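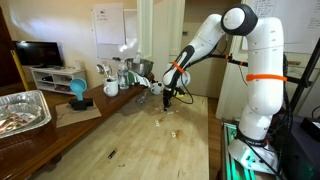
## 4. The open day study

### 4.1 Setting and visitors

The third part of the work was carried out during the public open day at Dedamholm, where the Grimolley arm station is kept. Earlier sessions had been watched only by people who worked on the system. We wanted to know what visitors with no background in the subject would look at, how long they would stay, and what they would ask when an arm was handling small items of food on a kitchen table.

The open day was held on January 26, 2025. The doors counter recorded 309 visitors to the building. Not all of them came to the station, and we did not try to follow individuals from room to room. Visitors were let in by groups, with no group larger than 13, and each group could stay until the next was called. A line on the floor marked how close they could stand. Children were allowed to the line with an adult.

Written consent was taken at the entrance from adults who agreed to have their questions noted down. Questions from those who did not agree were left out. We kept no names, and ages were recorded only as adult or child.

### 4.2 The task shown

The task was taken from the Odukoya set of kitchen tasks, which asks for small, light items to be picked from a flat surface and set down again in a given area. We chose it for two reasons. It can be followed without an explanation, and a failed pick does no harm. A visitor who arrives halfway through can see at once what is being tried.

Earlier sessions had used moulded plastic blocks. For the open day we changed to small square pieces of dry food. These are less regular than the blocks and they shed crumbs, so the table was wiped between groups but not during a run. Everyday kitchen things were left on the counters next to the table, as the Odukoya notes recommend, so that the background would be closer to that of a home.

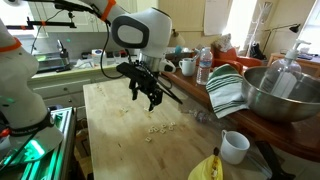 **Figure 4.** The gripper over the butcher-block table during the food-piece task, with the pieces grouped to its lower right and the adjoining counter at the right.

The arm was run by the Futon controller with the same settings as in Section 3, apart from the speed limit, which was lowered for the whole day. The grip force was not changed. A member of the project stood at the stop button throughout and another spoke to the visitors. The speaker worked from a short script of four sentences and then answered questions freely -- the script said what the arm was trying to do, but gave no figures for how often it managed it.

A run was ended when all the pieces had been moved, when the time limit was reached, or when the operator stopped the arm. The controller kept the last 2,000 log entries for each run. Longer runs overwrote their own first entries, and for these we relied on the operator's written sheet.

### 4.3 What visitors asked

Questions were sorted after the event by two of the project members, working separately. Where they disagreed, the question was placed in both groups.

The largest group of questions concerned failure. Visitors asked what would happen if a piece was dropped, if it broke, or if it rolled off the table. Many of these came straight after a missed pick. The next largest group concerned speed, and most of those who raised it thought the arm was slow. We had expected this, given the lowered limit, but the speaker did not mention the limit unless asked.

Questions about cost and about jobs were fewer than we had planned for. Children asked mostly about strength, and whether the arm could lift a person. Several adults asked whether the food would be eaten afterwards. It was not.

Visitors tended to go quiet as the fingers came down to the table and to start talking again once the arm had lifted. The speaker learned to wait for this. In the morning groups some of the script was lost because it was spoken over a pick, and in the afternoon it was moved to the pauses between runs.

### 4.4 Limits of the study

The visitors had chosen to come to an open day and cannot be taken as typical of the public. Group sizes varied, and a question asked aloud by one person may have stopped others from asking the same thing. The written notes were made by hand and some questions were missed when two people spoke at once.

A second open day is planned for April, using the same table and the same task. The script will be kept, the speed limit will be stated at the start, and visitors will be given cards on which to write questions they would prefer not to ask aloud.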